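Taker is a comparison trial of hand-held grippers, run under the Rafferty programme and directed by Kristine Yap. It was set up to find out whether grippers carried by a person can be judged on the same terms as those fixed to an arm. Two designs were entered, the Zarow and the Bruvia. Both have two fingers, and each was tried with household articles such as paper cups, clear plastic cups, soft packs of tissues and string.
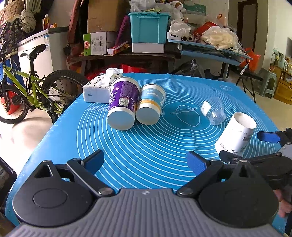
Trials were held in furnished rooms, on a table covered with a blue mat. Each attempt was scored on the approach, the closing of the fingers and the release. The Zarow was used in 509 attempts and the Bruvia in 298. An attempt was struck from the record if the article left the mat, and no article was tried more than 3 times in succession by the same operator.

Paper cups were presented upright, on their sides and upside down. The upside-down position was added in October at the request of the operators, who had found that cups on their sides tended to roll when touched off centre.

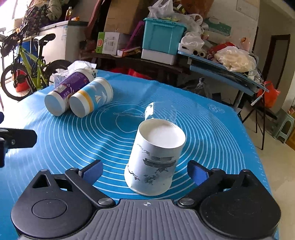 Were the two grippers tried on the same articles?
Both were given one shared list, and only the order of the articles differed between them.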